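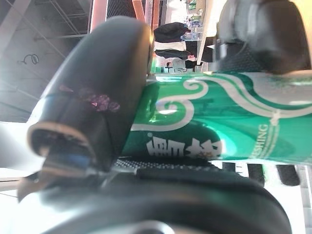 From: Khrystyna-Mariia Nechyporuk
To: Wetcombe Tennis list
Subject: Re: [wetcombe-tennis] Ladder rules and the walkover mess

Hi all,

Sorry for the slow answer, I had two matches and a dead phone and then I wanted to read the whole thread before sticking my oar in. Quoting Geerts's message because I think it got buried under the one about the parking:

> Can someone tell me plainly where I stand? I challenged Stolus for the
> spot above mine at the end of February. He said yes, we booked court 3,
> then he pulled out the night before with a bad calf. Fine, that happens.
> We rebooked. He pulled out again. Now the ladder has me dropping a place
> for "inactivity" and him staying exactly where he was. I have been at the
> courts every week! I don't want a walkover, I want to play the match. But
> if the rules say walkover then I would like the walkover. What I don't
> want is to slide down for waiting politely.
>
> Also, is the website right that I have 2,901 points? It said something
> quite different before the weekend and I have not hit a ball in anger
> since.
>
> Geerts

OK so, Geerts, first the easy bit. The points number is right. Stumik reran the whole season after we found out the old spreadsheet was giving full points for matches that were abandoned for rain, and a bunch of people moved. You lost a little, I lost a lot (thank you, Stumik!). If you want to see how yours was worked out, he can send you the sheet, it's not secret. The 4,000 points you need for an automatic place in the summer singles hasn't changed, and matches in March still count toward it.

Now the calf. I went back to the rules as they stand, and what they say is that a challenge has to be played within three weeks of being accepted. If the person who was challenged can't play, the challenger may claim the spot. If the challenger can't play, nothing changes and they can't challenge the same person again for a month. That's all there is. It doesn't say a word about rebooking, and it doesn't say who starts the three weeks over if both of you agree to a new date. I'd always assumed a new date meant a new clock. Stumik assumed the opposite, which is how you ended up marked as inactive while you were standing around on court 3 with a can of balls.

I don't think Stolus did anything wrong here, by the way. He told you both times, he told you the night before and not ten minutes before, and I've seen him trying to get down the clubhouse steps. I'd hate for this to turn into one of those threads where people start looking for doctors' notes. We had that a few years back with the doubles ladder and two of those people still won't share a net.

So my suggestion, and please shout if you hate it:

Geerts gets his place back right away. Whatever we decide about the rest, the inactivity drop was a mistake and he shouldn't have to wait for it to be fixed.

The challenge stays open until the end of March. If Stolus is fit, they play it. If he isn't, Geerts takes the spot, and Stolus gets first challenge back at him when the calf is better, without going through everybody in between.

For the future we add one line saying that a match can be rebooked once by agreement, and the three weeks starts again from the day you agree it. One time only. Second time it's a walkover, unless the challenger is happy to keep waiting.

I'm less sure about long injuries. Somebody asked me on Saturday's courts thread whether you should be able to freeze your place if you're out for months, like they do with protected rankings on the pro tour. I can see it for a knee operation. I can also see half the top ten discovering a sore elbow right after they win a big one – so maybe a freeze of up to 5 weeks and then you start to slip one place at a time? I really don't know. I've been on this ladder for almost 3 years and I've never needed it, so I'd rather hear from people who have.

Stumik, can you put Geerts back before this evening's session? And could the website show the date a challenge was accepted as well as the date it's booked for? I think that would have saved most of these emails.

Separate thing while I have you: somebody left a gray hoodie and one very sad left shoe on the bench by court 1. They're in the box under the noticeboard. I'm playing at half past six if anyone wants to hit beforehand, my serve is a disgrace and I need a patient person on the other side.

Khrystyna-Mariia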